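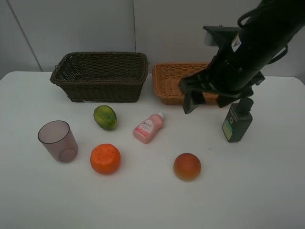 Wicker, Cane and Rattan: Cleaning and Small Repairs

Home | Kitchen | Laundry | Workshop | Storage | Contact

Last updated: December

Most woven baskets are spoiled by neglect or by too much water. A few minutes every so often will keep a basket sound for years, and a lot of what looks like damage can be put right on the kitchen table.

Dusting

Do this before anything wet goes near the basket. Take out any lining and turn the basket upside down over newspaper. Tap the base with your palm, turn it back and go over the weave with a dry paintbrush. A 38 mm brush is about right for the sides, and an old toothbrush for the rim and corners. The brush head on a vacuum cleaner works well on low suction, but keep it away from loose ends.

Washing

Unpainted willow will take a light wash. Use lukewarm water with a small squirt of washing-up liquid, wring the cloth out hard and follow the direction of the weave. Go over it again with clean water and blot with a towel. Stand the basket somewhere airy, on its side, until the base is dry. This can take a full day in winter.

Do not wash seagrass, paper cord or anything with a cardboard base. Wipe these with a barely damp cloth and stop there. Dark stained baskets should be tested underneath first. If colour comes off on the cloth, stick to dry brushing.

Never dry a basket on a radiator. The strands shrink and split, and the rim pulls away from the sides.

Mould and musty smells

White or grey spots mean it has been stored damp. Take it outside and brush off what you can. Mix one part white vinegar to four parts water, dab it on with a cloth and leave to dry in the open air. Repeat if the spots come back. For a smell with no visible mould, put a saucer of bicarbonate of soda in the basket, tie the lot inside a bin bag and leave it for a few days.

Black mould that has gone right into the strands will not come out. Throw the basket away.

Creaking and dry strands

Old willow goes brittle in heated rooms. Mist it lightly with plain water from a spray bottle, inside and out, and let it dry slowly. Twice a winter is plenty. Some people use linseed oil, but it goes sticky in the corners and picks up dust — I have stopped using it.

Loose ends and broken strands

1. Wet the area with a sponge and wait until the strand bends without cracking.
2. Tuck the end back under the nearest upright. A blunt knitting needle helps to open the gap.
3. If it will not stay, put a dot of wood glue under it and hold with a clothes peg overnight.
4. Where a strand has snapped, cut both broken ends so they finish behind an upright. Soak a new length, slide it in beside the old one and trim when dry.

Replacement cane is sold in coils by thickness. Take a broken piece with you to match it. For small jobs I use the Jonum 6 mm flat band, which also does for chair seats. The 1010 coil from Alimley is rounder and better for handles.

Rims that have come undone

A rim held on with wrapped cane can be rewrapped with one long soaked length. Start at a corner, trap the end under the first few turns and pull each turn firm. Plaited rims are harder. If less than a hand's width has gone, bind it with waxed thread and leave it.

Linings

Cotton is easiest to wash. Cut it with 90 mm extra all round so it folds well over the rim, and run elastic through the hem. The Zillska ready-made liners fit most square-sided baskets but come up short on deep ones. Wash a new lining once before it goes in, as red and navy cloth can mark pale willow.

Storing

Nest baskets only if they are completely dry, with a sheet of newspaper between each. Do not hang heavy ones by a single handle. Lofts are too hot in summer and sheds too damp in winter, so a cupboard or the top of a wardrobe is better. If it has to be the shed, stand them on a slatted shelf (ours is a Wogan one) and check the bases in spring.

Woodworm

Look for small round holes and fine dust underneath. Seal the basket in a freezer bag and freeze it for two weeks if it will fit. Keep it away from other baskets and wooden furniture until you are sure.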